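Uvimau: Simulating a Two-Arm Kitchen Helper
Project report, Preddale Makerspace course

Background

Uvimau is a build for the shared workshop at Preddale. The aim is a two-arm robot that can tidy a kitchen counter. The parts for the real arms are still on order, so the work covered in this report was done in simulation on the workshop desktop. The motor controller software, which we call Movo, already talks to the simulated arms the same way it will talk to the real ones.

Method

We set up a virtual room and drove both arms by hand with a pair of game controllers. Each run lasted four minutes at most. We logged joint angles, finger positions and video from several viewpoints. In February we recorded 21 runs, and 13 of them were good enough to keep. The other 8 were thrown out, mostly for dropped log data.

The controller moves each arm in small steps. Finger closing is a separate command with its own speed limit – this was added after the first week, when the fingers kept knocking things away before they had a grip. 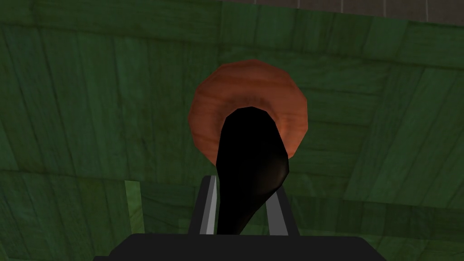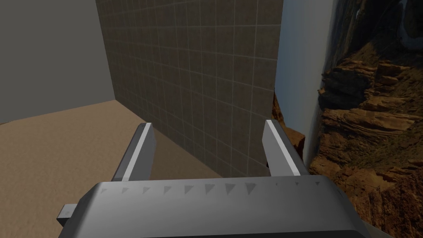
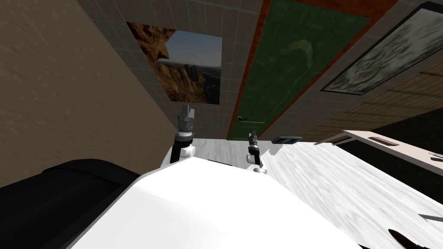 Views from the simulation: a dark, rounded object between the fingers in the first, an open gripper in the second, both arms in the third.

A comment left on our draft by Siddiqui argued that the finger speed limit should depend on the object, and that one fixed value would be too slow for anything heavy and still too fast for a light spoon. The same comment asked whether contact in the simulator could be trusted at all for thin handles. We agree with the first point and have added a setting for it in Movo. The second is harder to answer until there is real hardware to compare against.

Problems

Judging depth was the main difficulty. From a viewpoint close to the fingers it is easy to see what is between them but hard to tell how far away the counter is. Switching to a wider view helped, but the driver then lost fine detail. We ended up keeping both open side by side.

The second problem was drift. After a long run the logged wrist angle no longer matched the commanded one. Restarting Movo between runs cleared it, but the cause has not been found.

Next steps

Mount the first real arm on the workshop bench, repeat the grasping runs with a spoon and a bowl, and compare the logs.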